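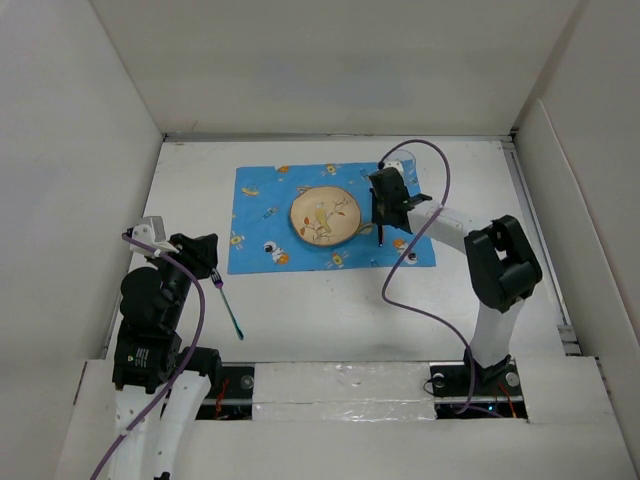 Setup crew for a corporate dining hall here, day shift. Our contractor wants to bring in robot arms to do place settings for the small rooms, the ones where visitors eat. My manager forwarded the pictures in this post along with a sales sheet from a company called Altness. I've laid tables for 7 years and I'm trying to figure out what I'm looking at. It's two arms over one placemat with one plate on it, inside a white box, and the mat has little astronauts all over it. We do white linen and water glasses. The sheet says staff will be "freed for guest-facing work." We have 3 people on setup and I can tell you there is not enough guest-facing work for 3 people at ten in the morning. Has anyone had these put in where you work? What happened to your hours? And is there something I should be asking before September, when they want to start the trial?

Asked 2 Aug 2019 in Jobs and Workplace

2 answers

Answer 1

We had a trial like this at the Louro building, different seller. Short version, they kept all of us and cut the shifts. Nobody got fired so the newsletter could say no jobs were lost. I went from five mornings to four and the fourth one was mostly loading trays for the machine, because it wants every fork facing the same way and in the same slot. So now you're sorting silverware for a robot instead of setting a table. Pay was the same per hour. I asked if the tray work counted as setup or as dish room and got three different answers.

Get the job title thing in writing. That's my advice.

Answer 2

I worked in kitchens and then did maintenance for a place that bought two of these, so I've seen both ends. I'm not against them. I am against sales sheets.

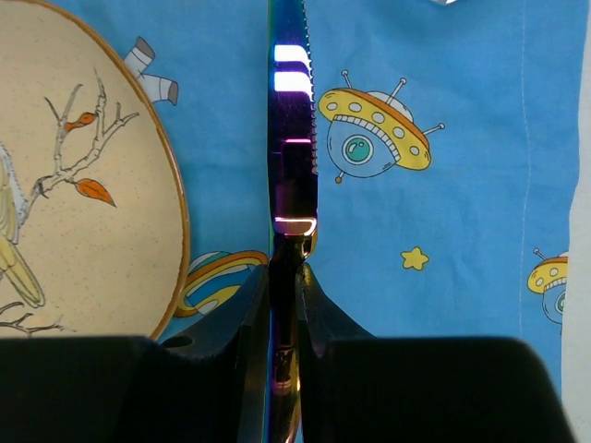 First thing to ask is how many different pieces it will have to handle, because every pattern of flatware is its own headache. Banquet stock is usually plain and all one kind. That table knife has a dark, shiny finish with glare bands across the blade, and the fingers have it by the handle, standing upright over the mat. Fine, it's got hold of a knife. You can't tell from a picture whether it set it down straight, or how long it took, or whether a person had to hit a button halfway. Ask for an uncut video of a full table, with your plates and your linen, and ask who is standing off to the side.

Second, ask who clears a fault. At our place the service contract (Trendach handled it) covered parts and a phone line. It did not cover the twenty minutes before lunch when the thing stopped and the tables were half done. That fell on setup, who had no training for it and weren't supposed to open the guard. What they did was set the rest by hand in a hurry — same work, less time. None of that showed up in the monthly report, which counted settings and didn't ask who laid them. One month it said 3,114 and everybody upstairs was thrilled. I'd guess a good chunk of those were ours.

Third, who washes the grippers, and with what. They're near things people put in their mouths. We got told "wipe as needed," and I never did find out who decided when it was needed.

As for hours, the other answer sounds right to me. Ask for the staffing plan for after the trial, not the one for during it. During the trial they keep everyone on because they're nervous. If there's no plan on paper then there is a plan and you haven't seen it. Keep your own log too — date, what stopped, who fixed it, how long. A cheap notebook is fine.

Maybe yours will be better than ours. I'd still want to see it do a room of eight with a wrinkled tablecloth.

Comment from the asker: Thanks both. I asked about the video and was told they would "circle back." Will update if there's a trial.

Related questions
Can my employer change my job title during a pilot program?
Nika tray sorter keeps jamming on soup spoons
Is a split shift legal if I only agreed to mornings?
How to keep a work log that HR will take seriously
Best shoes for banquet setup on tile floors

Home Ask Browse Topics Unanswered Help Sign In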